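Laundry Bots at the Orkel Open Day

Print this page | E-mail this page

I spent an October afternoon at the Orkel open day, and of course I headed straight for the laundry demo – two arms, one washer and a basket of clothes!

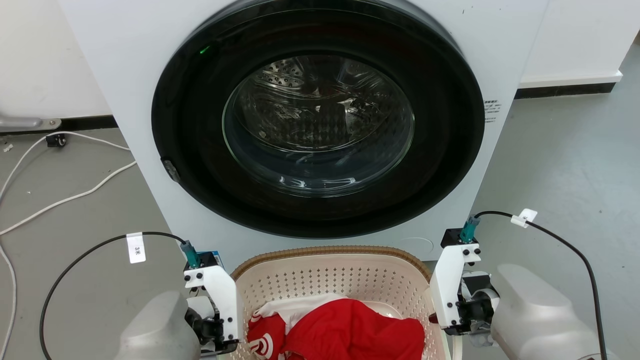
Ulises Ñahui was running that corner and he was so patient with all of us (I asked 14 questions, sorry Ulises). He told me they do 60 practice runs before they change anything, and that red shirts are his favorite to work with. I stayed until 3 and missed the Sartori talk completely – I'm hoping they put the slides up, so I'll add a link if they do.

Print this page | E-mail this page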